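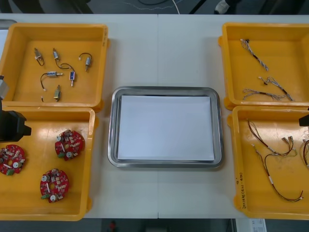
Print this page | E-mail this page
Filed under: Workshop guides > Nostis parts kit > Before you start

Section 3: Laying out the bench

This section covers the table, the four yellow bins and the steel tray. It does not cover fitting anything to anything, which starts in Section 4. If you have packed Nostis kits before you will be tempted to skip it. Most of the short kits that come back to Felludholm were packed by people who had done it before, so please read it once.

The Softić leaflet that comes with the bins says the layout "takes moments" and "prevents all mix-ups". We have used the bins for long enough to doubt both claims. A good layout makes a mix-up easier to spot, and that is as much as we will promise.

3.1 What you need

- A white work table, or two tables pushed together. The join can run down the middle; it does no harm if both halves are at the same height.
- Four open yellow bins. Use the shallow one for solenoids.
- One rectangular stainless steel tray with a rounded rim.
- Plain white paper, enough for a flat stack in the bottom of the tray.
- The kit list for the batch you are packing (form 369). Check that the batch number matches the label on the stock cartons.

The Stodska catalogue also offers a printed mat with outlines for each bin. We tried it in March and went back to the bare table. The mat curled at the corners and the outlines were drawn for a bin we do not stock. If you have one already, use it by all means, but check the bins by eye as well.

3.2 Setting out the table

1. Wipe the table down and let it dry fully. Do not use spray polish. The tin may say it is safe for electrical work, and it may well be, but it leaves the surface slippery and the bins wander.

2. Put the tray in the middle, long enough from either side that you can reach into it without leaning over a bin. Leave bare table in front of it and behind it.

3. Place two bins to the left of the tray and two to the right, one above the other on each side. The shallow bin goes top left.

4. Square up a stack of white paper and lay it flat in the tray. It should fill most of the base. A narrow strip of steel showing around the edge is fine, and there is no need to trim sheets to get rid of it.

5. Press the stack down with a flat hand. If a corner lifts, turn the stack over. If it still lifts, use different paper.

Note: You may be told that the paper protects boards against static. Ordinary paper should not be counted on for that. It is there so that small dark wires show up and so that boards are not dragged over bare metal. Follow whatever static rules your own site has, in addition to this guide.

Caution: Do not swap the steel tray for a yellow bin when the tray is in use elsewhere. A half-packed kit in a fifth bin looks exactly like stock, and sooner or later somebody tips it back in with the rest.

3.3 Filling the left-hand bins

6. Put the solenoids in the shallow bin, top left. Take them out of the carton by the metal body. Lifting them by the leads is quicker and the carton label even shows it done that way, but we would rather you didn't.

7. Spread them out so that each one can be picked up alone. They do not have to face the same way. Some people like to line them up in a row, which looks smart and lasts until the second kit.

8. Check every lead for a connector at the end. Should you come across a loose cable end in the bin, find out where it came from before you pack anything else. Do not assume it was in the carton already.

Note: The solenoids do not all look alike. You may have one with a blue body among others that are silver or brass in colour. Softić states that these are interchangeable. We have no proof that they are not, but colour is no substitute for a part number, so compare each one with the kit list and put any that you cannot match to one side.

9. Put the round red boards in the bin below, bottom left. Use the deeper bin for these. Lay them flat, component side up, so that the small green terminal blocks can be seen. Handle them by the edge or steady them at the centre hole, and keep your fingers off the capacitors.

10. Do not stack the boards. If they will not lie in the bin without overlapping, you have put too many out. Return the extras to the carton and top up later.

Caution: The inside of the bins is shiny and throws back the ceiling lights. A streak of glare across a board can hide a bent part. Tilt the board away from the light and look again before you decide that it is sound. Buying a dimmer lamp, as suggested in the leaflet, made no difference on our benches.

3.4 Filling the right-hand bins

11. Put the braided wire harnesses in the top right bin. Lay each one down separately, and as straight as it wants to go. They have a twist in them and will not lie like rulers, whatever the drawing in the catalogue suggests.

12. Turn each harness over once. Look at both ends. Loose wire tips will splay out a little, and that alone is no cause for rejecting it. Reject it if strands are broken, if the braid has opened along its length, or if the kit list calls for a connector that is missing.

13. Never hook two harnesses together to save space. Pulling them apart takes longer than fetching another bin would have done.

14. Use the bottom right bin for the remaining item on your kit list. This differs between batches, so we give no general instruction for it, except that the bin should hold one kind of part only. "One kind" means one part number. Two parts that look nearly the same are two kinds.

3.5 Checking before the first kit

15. Read down the kit list and point to the bin for each line. Saying it aloud helps more than you would expect. If you point to the same bin twice, stop and sort it out.

16. Make sure the tray holds paper and nothing else.

17. Look along the table join for anything small that may have rolled there, then look on the floor.

The stock app has a "bench ready" button. Pressing it records that you pressed it. It has no way of knowing what is in the bins, and a green tick on the screen should not be taken as a check.

3.6 Topping up

As you work the bins will empty at different rates. This is normal and does not by itself mean that a kit has been packed wrong.

18. Finish the kit in hand before topping up any bin.

19. Top up from one carton at a time, and close it before opening the next.

20. Keep to 6 solenoids in the shallow bin at most. The leads loop over each other, and with more than that you will spend your time untangling. The leaflet gives the bin's capacity as higher. It will hold more, certainly, in the sense that they will go in.

21. Keep to 3 boards in the bin below.

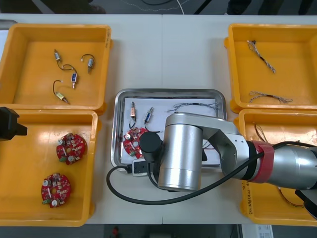 3.7 If something does not add up

The tray is short of a part. Look in the bins first, under the leads and beneath the harnesses. Check the fold of your sleeve. Do not make up the number from a fresh carton until you have looked.

There is a part left over. Leave the finished kits open and check them against form 369, starting with the last one. A left-over part nearly always belongs to a kit. "It must have been an extra in the carton" is the usual explanation, and we have yet to see a carton that bore it out.

Leads have tangled. Hold the solenoid bodies still and work the connectors free one at a time. Do not shake the bin.

A board has been dropped. Put it in the reject carton, even if it looks perfect. You may test it if you like, but a pass on the bench tester tells you only that it worked for as long as the test ran.

The paper has slipped or creased. Empty the tray, square up the stack and start that kit again.

The bins slide when you reach into them. Wipe the table and the undersides with a barely damp cloth and dry both. Softić sells stick-on feet in packs of 8. They hold well for a while, then leave a gummy ring that is harder to shift than the bins ever were.

3.8 Leaving the bench part way

22. Complete the kit in the tray or return all of it to the bins. A tray must not be left half filled over a break, with or without a note on it.

23. Write the number of the last finished kit on the kit list, in pen.

24. When you come back, repeat steps 15 to 17.

Go on to Section 4, Packing the first kit.

Print this page | E-mail this page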